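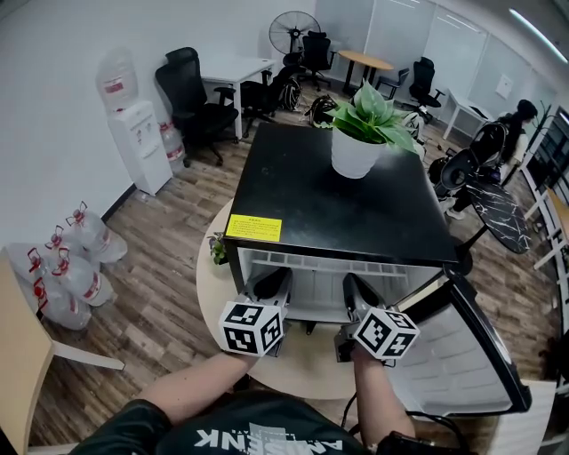 Ekua Bonsu

Akard Test Kit for app developers, now shipping (July 2023)

Quick one as I'm off to the airport. The Akard is a loaner-style device kit for people who build mobile apps and are sick of borrowing phones off their mates. Two handsets, one tablet, a charging dock, all wiped and ready to go. Plug in, sign in, push your build. Done.

What you get:
Dock with 74 watt supply, both cables
Starner sync software, one seat
Hard case, grey or dark blue
Storage for 200 builds before it starts clearing the old ones

Price is $300 plus shipping. Extra seats $40 each. Students, email Sylvain Courtois and he'll sort you out a code.

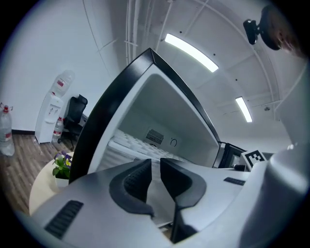 Extra seats can be added later from your account page, no need to decide now. Same login works on the older Nutsugah dock, but not the very first one, sorry. If you've got that one, hang on til November and there'll be a trade-in.

Known issues: sync stalls if the tablet goes to sleep mid-push. Wake it up, it carries on. Fix is coming in the next update. Dark blue case is on backorder.

Warranty one year, labour included. Returns within 30 days in the original case please, with teh cables.

Orders and bulk quotes: Akosua Asamoah, sales desk.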